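Filed under: Community Projects > Progress reports > Pantry and Stores

Gestholm Shared Pantry - progress report to Histetti
12 January 2026
Prepared by Tove Kárason

This report covers the work on the dry goods store since the grant was confirmed in September. The grant paid for shelving, storage bins and a stock of small lidded containers for loose goods such as tea, spices and dried herbs.

Shelving
The old shelves have been taken down and the new ones are up along the back wall. Voser delivered in two lots, the second three weeks late, and this pushed the sorting work back. One upright arrived bent and was replaced without charge. The lowest shelf is set higher than on the plan so that the floor can be mopped underneath.

Sorting the stock
Adi Sinaga has led the sorting. Everything was taken off the old shelves, checked for date and either put back, used in the kitchen or thrown away. We now list 154 lines of dry goods, against 250 on the old list. Much of the drop comes from the same item having been written down under different names. Four kinds of paprika turned out to be one.

Tea and spices were the worst part of the old store. Packets were open, labels had come off and the strong spices had got into the tea. These goods now go into containers with lids, and the containers go into plastic bins by type. A bin can be pulled out and carried to the table, sorted there and put back. Adi has asked that patterned containers are kept for tea and plain ones for spices, so people can tell them apart from the doorway. This is mostly being followed.

The bins
We first bought deep bins and found that small containers ended up lying on their sides at the bottom. We have moved the deep bins to flour and rice and are using the shallower ones for tea and spices. Containers still get put in lying down when people are in a hurry. A short notice about this has gone up by the door.

Spending
Shelving and bins are within budget. Containers have cost more than planned, as the first batch from Jugah had lids that did not close well and we bought from another supplier while the return was sorted out. The refund has been agreed but had not arrived when this report was written. We would like to move the small amount left under shelving to cover the gap, and ask for your agreement to this.

Still to do
- Labels for the spice bins, with date of filling
- Second check of tinned goods
- A written guide for new helpers - Adi has a first draft, 3 pages long, and it needs to be shorter
- Door seal on the store cupboard

The next report will include the final accounts.
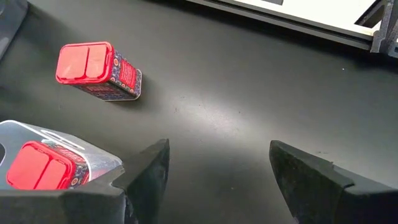 Red-lidded containers at the sorting stage, one on the work surface and one in its bin.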